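旧衣回收箱的去向

小区门口的旧衣回收箱是绿色的，箱体上喷着“让爱传递”。我住进来六年，往里面塞过多少衣服已经记不得了，只记得每次塞完都有一点轻快，好像衣柜和良心同时腾出了一块地方。去年八月，箱子换成了新的，字也换成了“循环再生，绿色生活”。箱子的位置没变，投口的大小没变，变的只有那八个字。我就是从那时候开始起疑的。

旧衣服这门生意，最不缺的就是好听的话。 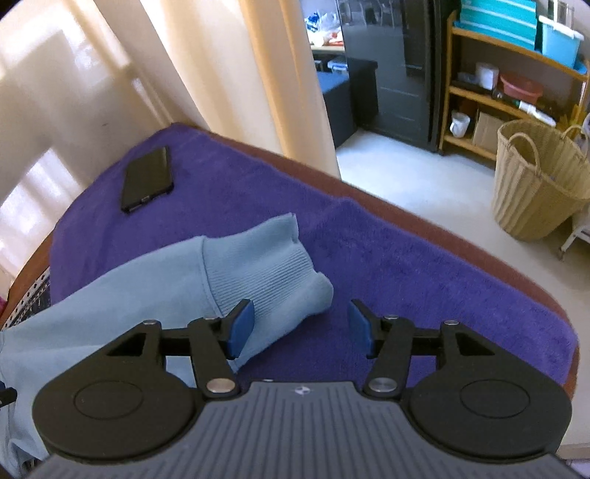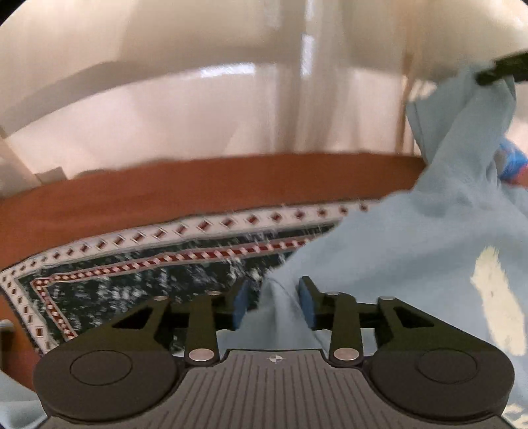 桌上的浅蓝色织物

我去问了物业。物业说箱子归一家叫Cesell的公司管，每年交一笔场地费，别的他们不清楚。我又打箱子上的电话，接电话的姑娘很客气，说衣服会“分类处理，一部分捐赠，一部分再生”。我问两部分各占多少，她说这个要问运营部。运营部的电话我打了两个星期，有一次通了，对方说数据在年度报告里。年度报告在网上可以下载，三十多页，前面一半是孩子的笑脸和山区的操场，后面一半是图表，图表的纵轴没有单位。

报告里有一个数字是清楚的：公司在本市投放了3,924个回收箱。至于这些箱子一年收上来多少，捐出去多少，卖掉多少，我翻了三遍也没找到。一家能把箱子数到个位的公司，却说不出箱子里的东西有多少，这让我很难不多想。

后来通过一个做纺织品出口的朋友，我见到了Đạt Ông。他在城北租了一间分拣仓库，给好几家回收公司做下游，干了十来年。他对“捐赠”这个词的态度很平静，像卖鱼的人听见别人谈海洋保护。

“你捐的羽绒服，八成新的，好卖。”他说，“T恤也好卖，夏天的薄衣服走得最快。最怕的是毛衣，起了球就没人要，只能当料子。”

我问他有没有真的捐出去的。他想了一会儿，说有，冬天会有单位来要一批棉衣，要求洗过、消过毒、没有破损，最好还是同一个颜色。符合条件的不多，凑一批要凑很久。剩下的按品相分级，好的装包走海运，次一点的剪成擦机布，再次的打碎了做填充料，最差的送去烧掉。分级的标准没有贴在墙上，全在工人手里。一件衣服拿起来，翻领口，看腋下，摸一摸，扔进对应的筐，用时不过几秒。

他给我算过一笔账。仓库收货按吨计价，最好的时候一吨给到2,000元，今年掉到了1,570元。价格往下走，分拣却不能少请人，于是挑得越来越粗。以前还会把掉了扣子的衬衫单独放一边，找人补上再卖，现在直接进擦机布那一筐。“一颗扣子比一件衬衫贵。”他说这话的时候没有什么感慨，手里还在翻一条牛仔裤的口袋。据他说，口袋里翻出来的东西比衣服有意思，有公交卡，有药方，有写了一半的请假条。

我不觉得Đạt Ông做错了什么。旧衣服总要有人收，总要有人分，拿它换钱也是正经营生。让我不舒服的是箱子上那行字。假如箱子上写的是“旧衣收购，不付钱”，我大概还是会往里塞，因为我确实没有别的地方可以放。可它偏要写成别的东西，让人塞完以后心安理得地再去买一件。

品牌方的动作就更值得琢磨。商场里的Bellini门店今年也设了回收角，木架子，米白色的布袋，灯光打得像首饰柜台。投一袋旧衣，领一张优惠券，凭券买新品打折。我特意带了一袋去试。店员没有看袋子里是什么，也没有称，直接把券递给我，有效期三十天。我问她这些衣服之后去哪儿，她说总部统一安排。我问总部怎么安排，她笑了一下，说先生要不要看看秋款。

那张券我留着，到现在也没用。我算过，要用它，得先买一件我不需要的外套。

再往上游走一步，是所谓的再生纤维。这几年衣服吊牌上常见“含再生成分”几个字，价格也跟着高一截。我请教过Gholamreza Yazdani，他早年在纺织厂做工艺，后来给服装企业当顾问，见过不少这类项目的开头和结尾。他的说法是，眼下市面上的再生涤纶，原料多半是饮料瓶，跟旧衣服没有多大关系。把旧衣服变回新衣服，难在混纺。一件普通的卫衣里可能有棉、有涤、有一点氨纶，再加上印花胶浆、拉链和缝纫线，要把它们分开，花的力气常常超过重新纺一根纱。

“能做，实验室里都能做。”他说，“放到厂里，你问他们一个月做几吨，他们就请你吃饭。”

他提到一家叫Hilmont的企业，前些年宣布建成了旧衣到新纱的生产线，开业那天请了很多记者。他去看过，设备是真的，出来的纱也是真的，只是喂进去的原料都是裁剪车间的边角，成分单一，干干净净，从来没有人穿过。我去信向这家企业求证，收到的答复说他们“正在积极拓展消费后原料的来源”。这句话我读了几遍，觉得它说的其实跟Yazdani先生是同一件事。

写到这里，按照一般的写法，我应该给读者几条建议了：少买，买好一点的，学会缝扣子，送给需要的亲戚。这些建议我都赞成，也都试过。少买是最有用的，也最没有人愿意替你宣传。缝扣子我学会了，缝得不好看。至于送亲戚，我表妹收过我妻子两次旧衣服，第三次她在电话里说，嫂子，我家的柜子也满了。

有一段时间我热心地研究过二手平台。我在一个叫Drukham的平台上挂了几件，拍照、量尺寸、写瑕疵，忙了一个晚上。卖出去的是一条围巾，成交价扣掉运费，够买一杯豆浆。有位买家为了一件衬衫跟我聊了三天，问领子有没有发黄，问面料透不透，问能不能再便宜五块，最后说她再想想。平台给我发来一张电子证书，祝贺我减少了碳排放，数字精确到小数点后2位。我很想知道它是怎么算的，点进去，页面提示功能升级中。

我并不认为回收是骗局，那样说太省事了。旧衣服确实有一部分到了还能穿它的人身上，擦机布也确实省下了新布。我怀疑的是每一个环节都报喜，加在一起却没有一个人能告诉我，我那件灰色毛衣现在在哪里。物业不知道，接电话的姑娘不知道，店员不知道，Đạt Ông猜它已经成了汽车座椅底下的垫料，但他也说，只是猜。

要改善也没有那么难。箱子上写明经营者和用途，年度报告给纵轴加上单位，收多少、卖多少、捐多少、烧多少，四个数摆在一张表里。这种表任何一家仓库的会计都填得出来。我把这个意思写成邮件发给了Cesell，隔了几天收到自动回复，感谢我对环保事业的支持，并附上离我最近的回收箱地址。

地址是对的，就在我们小区门口。前天傍晚我下楼，箱子已经满了，投口外面露着半截裤腿，旁边地上还靠着两个扎紧的袋子。我手里也提着一袋，站了一会儿，又提了回去，放在门后。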